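Thread on what changed at our Kasesthorpe site after the first arm went onto bin picking. I do process engineering for the kitting area. These are my notes, posted in order, mostly for people at other sites who keep asking me the same things by email.

**1/** Background. Kitting used to be two people per shift pulling parts out of bins and laying them in trays for the assembly line. Mixed parts, random orientation, one tray every 35 seconds when the line was running to plan. Dull work with a high rate of wrist complaints.

**2/** The complaints were the business case. Labour cost came up in the first meeting and didn't survive the spreadsheet. An arm, a controller, guarding, integration and my time cost more than any saving we could defend over the period finance allows.

**3/** Integration went to Baptiste, a small outfit from Useck. They quoted on a cell that would pick loose blocks from a bin and present them one at a time. They were upfront that the last few parts in any bin would be the slow ones. They were right.

**4/** Why the last few are slow: with a full bin the software can choose the easiest grasp and ignore the rest. With four parts left it has to take whatever's there. A block lying against a wall leaves no room for one of the fingers, and the planner rejects the grasp until somebody changes something.

**5/** So we built a bench test for near-empty bins. Same bin every time, clamped so it can't creep, a few blocks placed by hand in awkward poses. Most of the useful learning came from here and very little from the full-bin demos.

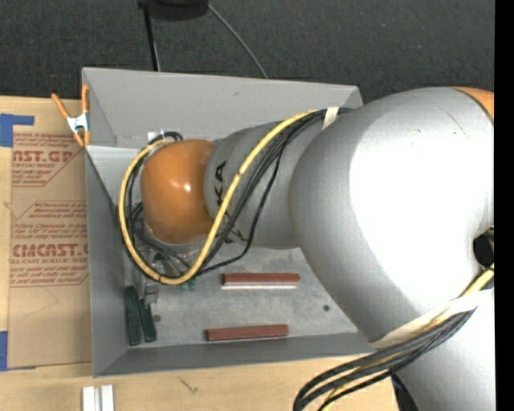
*Near-empty test. Two reddish-brown blocks lying almost flat, two green ones nearly upright in the corner.*

**6/** The corner case is the one to look at. Two long parts side by side near a wall read as one wide part if the depth data is poor. The gripper opens to suit a width that doesn't exist. We log these as "merged" and they were our biggest single category of missed pick.

**7/** Second biggest was cable. Anything routed down the outside of an arm needs slack for the wrist to turn, and slack makes loops, and loops go into bins with the gripper. We allow for the loop in the collision model as a fat cylinder. It's crude and it costs us some reach in the corners.

**8/** Now the people part, which is what most of you asked about. The kitting crew was 21 across all shifts before the project. It's 21 now. The jobs are different and I don't want to pretend that suited everyone.

**9/** What went away: reaching into bins for hours. What arrived: clearing faults, swapping bins, checking trays, and deciding whether a rejected part is bad or just badly lit. The new tasks are lighter on the wrists and heavier on attention.

**10/** Attention is harder to roster than lifting. With manual picking you could chat and keep pace. Minding a cell means long quiet stretches and then an alarm. Several people told us in the first month they went home more tired than before. We took that seriously and shortened the stints.

**11/** Current pattern is 3 stints a shift at the cell, with manual work in between. Nobody minds the cell for a whole shift. The supervisors would like longer stints because handover takes time. I've said no twice and will keep saying it until I see data.

**12/** Pay. Fault clearing was first written up as the same grade as picking. Shih-chieh Lui from the night crew put together a two-page comparison of the tasks against our own grading document, and the grade was changed. It should have been done before the cell was switched on. That's on the project team, me included.

**13/** Access. In the original design, every dropped part meant a full stop, a gate opening and a restart from the panel. The crew asked for a request button that parks the arm at the next safe point. Baptiste added it as a variation. Of all the changes we made, this one got the most use and cost the least.

**14/** Fault messages. The default text was written for integrators. "Grasp candidate set empty" means nothing at 4 am. We rewrote every message with the crew so it names the thing to do: "Move part away from wall, press resume." Calls to maintenance dropped off quickly after that.

**15/** Numbers, with the usual caution about one site. Over our last acceptance run of 1000 picks, 35 needed a person. Most of those came from the bottom of the bin, as you'd expect from post 4. The target in the contract was looser than that, but the contract didn't say who'd be standing there for each one.

**16/** If you're writing a spec, put that in. State the expected number of interventions per shift, who does them, how long each takes, and what else that person is meant to be doing. Our spec had a line for uptime and no line for any of this.

**17/** On wrist complaints, the original reason for the whole thing: they're down in kitting. They haven't moved in packing, where the reach is just as bad and there's no cell. I've asked for adjustable tables there. A table is a much smaller purchase and doesn't need an integrator.

**18/** Some of you asked whether we'd tip the bin at the end of each cycle to bring the last parts to the middle. We tried a tilting base. It worked for short blocks. Long ones slid into the low corner and lined up against each other, which gave us more of the merged picks from post 6.

**19/** We also tried simply leaving the last few parts and topping up the bin over them. Throughput was better on paper. The same parts stayed at the bottom for weeks and traceability objected, with good reason. Bins now get emptied fully, by hand if the cell gives up after three tries.

**20/** Next is a second cell, planned for the Rornura line in March. The crew is in the design reviews this time, on paid time, from the first layout drawing. They've already moved the bin rack closer to the aisle and had the alarm tone changed.

**21/** I can share the fault message list and the stint roster with anyone who wants them. The collision model belongs to Baptiste, so ask them. Replies may be slow this week, we're recalibrating.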